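Clarkia Kitchen Practice Service opens to new members

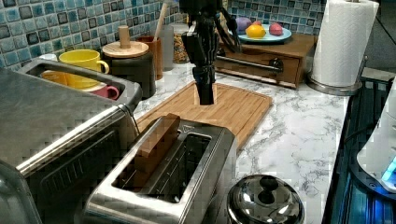 Ikument, 4/9/22 — Members who have been waiting for news of the Clarkia kitchen service will be pleased to learn that bookings are now being accepted. The service gives subscribing laboratories and training centres remote use of a robotic arm and gripper in a furnished kitchen, together with the recordings made during each session. It was offered to a small group of members in July, and the terms set out in this item take account of their comments.

The kitchen is arranged as a household might keep it. A two-slot toaster stands near a bamboo cutting board, with a toaster oven to one side and a stovetop on the other. Cups, a plate of toy fruit and a block of wooden toy bread are provided as practice objects. Members asked in July whether the counter could be cleared of jars and canisters before a session. It can, on request, but the standard booking leaves them in place, and most of the published tasks assume that they will be there.

Bookings are made in blocks of 4 hours. A member may run the arm under direct control, submit a program in advance, or divide the block between the two. Programs must reach Clarkia two working days before the session so that they can be checked for reach and speed. An attendant is present in the kitchen throughout and will return objects to their starting places between attempts. The attendant will not alter a member's program, and any change made during the session must be sent through the control page.

The task list has been prepared by Bassey and covers bread, cups, fruit and lids at three levels of difficulty. Toast tasks use the wooden bread only. No food is prepared and the appliances are not switched on as part of any task. Members who wish to propose tasks of their own may do so on the form supplied with their booking.

The archive from the first period of work holds 3,335 recorded attempts, of which 3,152 have been checked and labelled. The remainder will be released once labelling is complete. Subscribers may download the full set at no further charge. Those who require the recordings alone, without time on the arm, may take an archive subscription at 1,000 credits for the year.

Two limits should be noted. The gripper is supplied as fitted and cannot be exchanged for a member's own. Sessions lost through a fault on the Clarkia side will be rebooked in full — sessions lost through a member's own connection will not.

Accounts are handled by Jurnetti, and existing members may use their present login details. New applicants should allow ten working days for an account to be opened. The booking calendar, the task list and the conditions of use are available from the members' page.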